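What the Shelf Is For: Small Parts Beside the Car at Altıntaş

4. Findings: dull parts, handled a lot

By the time I got to this part of the study I had stopped asking people where things were kept and started asking where things were put down. Those are two different questions in a car workshop, and it took me most of January to hear the difference. "Kept" gets you the stock list, with its 3,837 lines and its neat bin codes. "Put down" gets you the top of whatever shelf is nearest to the car, which is where parts spend a surprising amount of their working day. This section is about the putting down, and about two sorts of part that kept turning up in my notes: long dark blocks with a step in them, and number plate brackets.

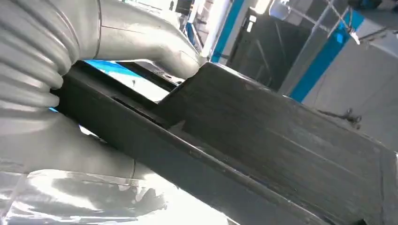

Nurhan Eren
Workplace Studies Group, Clellerbridge
with Remzi Ekinci (Altıntaş site)

4.1 Getting hold of a stepped part

I'll start with the stepped parts, as they gave me the most trouble when I was writing up. A part like this has a tall boxy section and a narrower, lower run along one side, a bit like a kerb beside a wall. If you describe it to someone over the phone (I tried, with Remzi, twice) you end up saying "the thick bit" and "the thin bit" and hoping for the best. The stock list calls all of them "block, long" and leaves it there.

What I noticed on the floor is that people hardly ever use the name either. They use the step. Müzeyyen Türkmen, who runs the afternoon shift, would ask for "the one with the ledge, ledge to the left", and whoever was fetching would know both which part she meant and which way round she wanted it handed over. I thought this was charming at first and then I realised how much work it was doing! The step tells you which way up the part goes and which end is the front, all without turning it over to look for a label. A plain block would need a mark on it for the same job.

It does mean that the language of asking depends on where you stand. "Ledge to the left" from the far side of the car is ledge to the right, and I have a page of notes on one long and fairly cheerful argument about exactly that. The habit they've settled on is to speak as if you are facing the car with the part in front of you, whoever you are and wherever you happen to be. New starters pick it up in a few weeks. I'm still not good at it.

Then there are the scratches. Dark parts show pale scratches very clearly, and dust too, and I had assumed that everyone would treat a scratched part as a worse part. They don't, or at least not in any simple way. Nazmiye Kurtuluş sorted a tray of returns while I watched and put several quite scuffed ones straight back into stock. When I asked, she said that a broad face picks up marks from being slid in and out of a rack and she didn't count those. What she looked for was damage to a corner or along the edge of the step, where the part would have to sit against something else. So a scratch in the middle of a face is weather, as she put it, and a nick on an edge is an injury. I've borrowed her two words for the coding scheme, and they worked much better than my own "minor" and "major", which I had to keep explaining to myself.

4.2 The top shelf as a waiting room

Altıntaş has five bays, with open metal shelving standing close by the cars. I had read plenty about shelving before I went in (see section 2, which I'm told is too long) and nearly all of it treats a shelf as a place for storing things. The lower shelves here do store things. The top ones mostly don't. They are more like the hall table at home where the post and the keys go.

A number plate bracket is my favourite case. It's a light, flat thing, long and thin, with a rim round the outside and ribs across the middle, and it has no obvious home once it's out of its bin. You can't stand it up. You can't really lean it on anything either without it sliding off. So it gets laid flat, and the nearest flat place at a sensible height is the top shelf. I asked Remzi whether there was a rule about this and he looked at me as if I'd asked whether there was a rule about cups going on tables.

There are things people do with it, though, rule or no rule. They lay it lengthways along the shelf, in line with the front edge. They don't lay it across. I asked three people for the reason and got three answers: it doesn't stick out and catch your sleeve, it's easier to get your fingers under, and (this was Müzeyyen) it just looks like somebody meant to leave it there. I think the last one matters more than it sounds. A part lying square to the shelf gets read as waiting for a job. A part lying at any old angle gets read as forgotten, and sooner or later a tidy-minded person will carry it back to the stores, at which point the person who did want it has to go and fetch it again.

I logged 448 fetches over the whole visit, and 33 of those were fetches of a part that had already been brought to the bay once and then been tidied away. That may not sound like many. It felt like many to the people doing the walking, and they could describe particular ones to me weeks later with some heat.

The raised lip along the front of a shelf comes into this too. Fekard, who planned the layout for the site, chose shelving for what it would carry, and I never found a line in their paperwork about lips. On the floor the lip gets talked about all the time. It stops small things rolling off towards the car, which is what everybody mentions first, and with bright new paintwork standing so near I can see why. It also makes flat things harder to pick up, as you can't slide them to the edge and let them tip into your hand the way you would with a coin on a kitchen counter. With a bracket you have to come at it from above. Most people I watched went for the ribs in the middle or pinched the rim. A few poked a finger through one of the openings and hooked it up, which is quick but was frowned on by the older hands.

Colour turned out to be a small topic of its own. Black plastic on a blue shelf is easy to see from the other side of the bay, and the openings in a bracket help, as you see the blue coming through and know at once what you're looking at. The same bracket in one of the grey bins at the back is a different matter. Remzi Erdem, who had moved over from the stores, told me he used to find brackets by feel, reaching in for the holes. 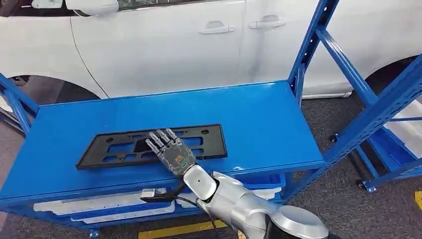
4.3 Names, codes and the notch

The stores at Altıntaş use a stock program called Grurnik, and I should say straight away that I liked it more than I expected to. It's slow but it doesn't lose things. Where it falls down is in telling you which of two similar parts you have in front of you. Two blocks can have the same length and the same finish and sit one line apart on the screen, and the only difference you could point to with a finger is a notch.

Notches are odd in that way. They're small compared with the whole part, and yet they're the first thing people look for. I watched Nazmiye check a delivery early one morning, at about the time I was hoping for tea, and her eyes went to the middle of each block before anything else. She'd tilt it a little so the light fell into the slot. If there was a slot, it went to her right. If there wasn't, it went to her left. Only after that did she bother with the codes on the sheet, and where the sheet disagreed with the notch she believed the notch. 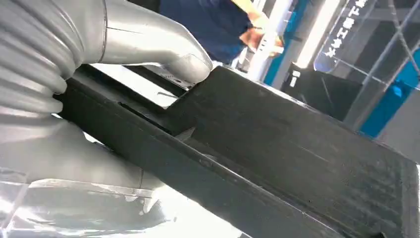

Figure 1. Dark rectangular block with a recessed notch near its middle. The surface is matte, with faint scuffs and a few pale scratches.

A block of the kind in Figure 1 shows why light matters so much for this check. The whole thing is close to black, and so a shallow recess is mostly a change in how the surface catches the light. Under the lamps in the stores a notch is easy to miss from straight above. Out by the cars, where it's brighter, people spotted it without seeming to try. I'd have put this down to practice if Remzi Ekinci hadn't pointed out that the same people were making the slip in the stores and not making it at the bay. We walked a tray of blocks from one to the other to see for ourselves and he was quite right. I could do it myself out by the bays, and I'd been hopeless twenty paces back.

This has a knock-on effect on where the checking gets done. Officially a part is checked when it leaves the stores. In practice there's a second look on the top shelf, with the part lying down and one hand resting on it, before anyone takes it to the car. Nobody had written this second look down anywhere, and two of the people I interviewed told me they didn't do it. I have both of them in my notes doing it the same afternoon. I don't think they were fibbing. It takes hardly any time and it's mixed up with the picking up, so it doesn't feel like a job with a name.

I did wonder whether to give it a name in this paper and decided on "the pause", which Müzeyyen thinks is a bit grand. The pause is where the weather-or-injury question gets settled, and the which-way-round question, and the notch. It needs somewhere flat and well lit to happen. When a top shelf fills up with other things the pause gets shorter or moves to the person's forearm, and the slips I recorded bunch up on those busy spells. I can't claim more than that from one site and one month, and I'd want to see a workshop with closed cupboards before saying anything about shelving in general.

One thing I'd do differently is ask about gloves much earlier. Some people took one off for the pause and some didn't, and I only began writing it down in the last few days, so the glove column in the tables of section 5 is mostly blank.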